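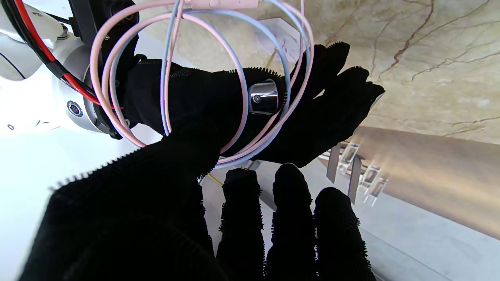
Irkell lab visit, March 28, 2018

Plirnness claims its two-handed robot will learn tabletop chores from examples. I went to watch the examples being gathered and left less sure than their brochure is. The hands wear black knit gloves, and the work sits on a marble-patterned surface: pink and blue earphones, a few small items. Our guide said they want 75 usable runs per task and had 46 for this one. I asked what counts as usable — "the operator decides."

The earphone cord is a fair test, I'll grant that. It lies in loose loops and won't keep a shape for anyone.

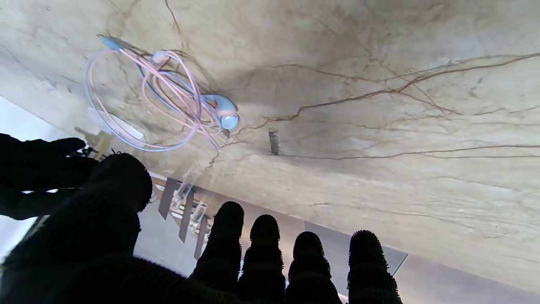
## What I'd want to see

A different table, for a start. Abbasi, their rival, at least publishes its failed runs. Plirnness promises numbers in April.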